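Burger post, finally. Kuldeep Lodhi and I have been stacking toy burgers on a white tray with the arm, and I promised notes ages ago. Quick and messy, sorry.

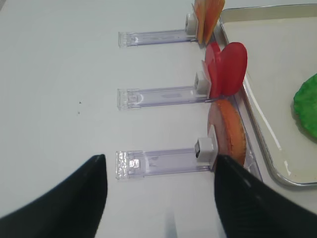

Wrist view, fingers open by the holders.

So the question – does the policy still need the wrist camera if the fixed one sees the whole tray? Bisht is our baseline and uses both. Flultuden drops the wrist view half the time in training, random, per episode. Same 100 demos for each.
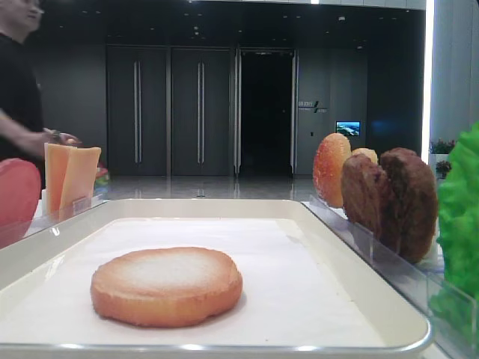 Nine test burgers per policy, 2 people scoring. Scoring was strict. Crooked lettuce, fine. Dropped patty, fail. Sarita Kashyap wants partial credit and she's probaly right.
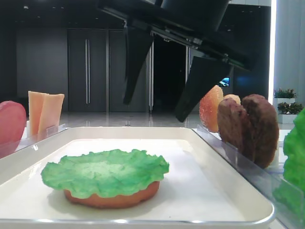 Photo: Kuldeep Lodhi

Result so far: Flultuden stacks about as well, but it grabs worse. Thin slices standing upright are the trouble. From the side view depth is a guess, so it closes early and nudges the slice over. Bisht dosen't do that much.
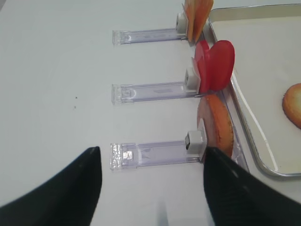 Next up, dropping the wrist view only after the grasp. Two runs queued. Code goes on the Clineck page once I clean out my hardcoded paths.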